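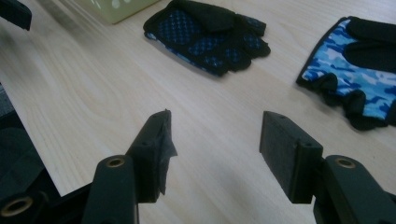 Figure 2. Fingerless gloves on a light wooden tabletop.

3.2 Preparation and storage of the oat bars

Oat bars were made in the Elent kitchen to a single recipe of rolled oats, chopped dates, honey and sunflower oil. Two versions were compared. In the first, the dates were soaked in 200 ml of warm water and mashed before mixing; in the second, they were added dry. All other steps were the same. The mixture was pressed into lined tins, baked until the top was firm, and left to cool before cutting.

Each tasting session was attended by 45 adults who stated that they ate a snack between meals on most working days. Bars were served plain, with a glass of water, and the order of serving was changed from one session to the next. Tasters marked sweetness, chewiness and general liking on the Hellwig scale, which runs from 0 to 55.

The soaked version was preferred for texture on the day of baking. After storage in a closed tin the difference became smaller, and several tasters described the soaked bars as sticky. Sweetness marks did not differ clearly between the versions at any point. We did not test bars that had been frozen, and the results should not be applied to recipes in which the honey is replaced by syrup.

Gestik Papers in Home Food Study | Published by Zukitz, Tuesday, December 29, 2020 | Contact | Back to top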